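Visit report: Plinemau interior fittings works, open day, Friday, March 7, 2025

The tour took 62 minutes and covered board storage, edge finishing and the paint room. Plinemau buys most of its softwood through Sveinbjörnsson and holds it for 17 days before cutting. Moisture is checked on arrival and again at the saw.

Built-in units are shown in finished rooms next to the shop. Shelf height is set on site, after the floor has been leveled.

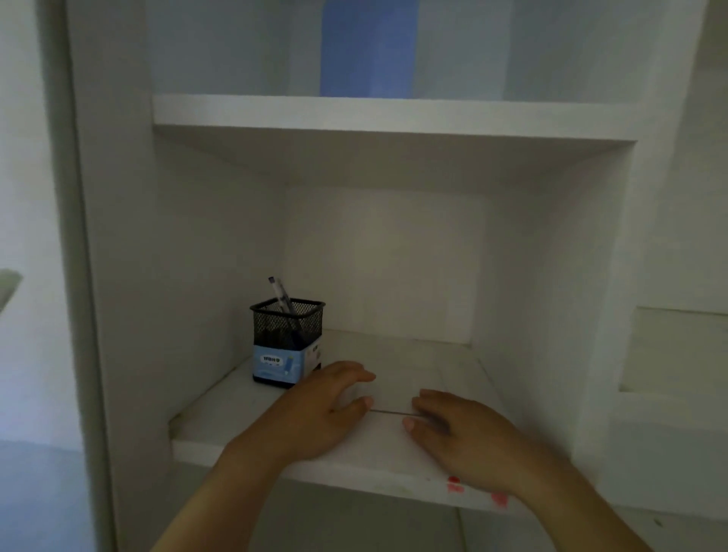
White built-in cabinet, shelf with mesh pen holder.

The paint talk was the most useful part. Walls get two coats of Runex, with 7 hours between them at normal room temperature. Scratches are filled only if they go through to the primer. The guide had no figures for wear in rental units, and I would have liked some.
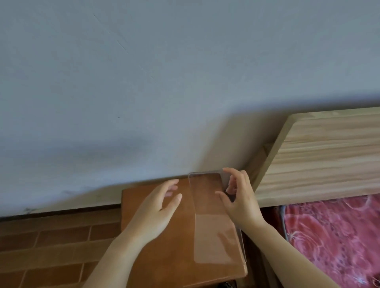
Painted wall with light scratches; pine-grained plank at right.

Parking is limited to 4 spaces at the north gate. The next open day has not been announced.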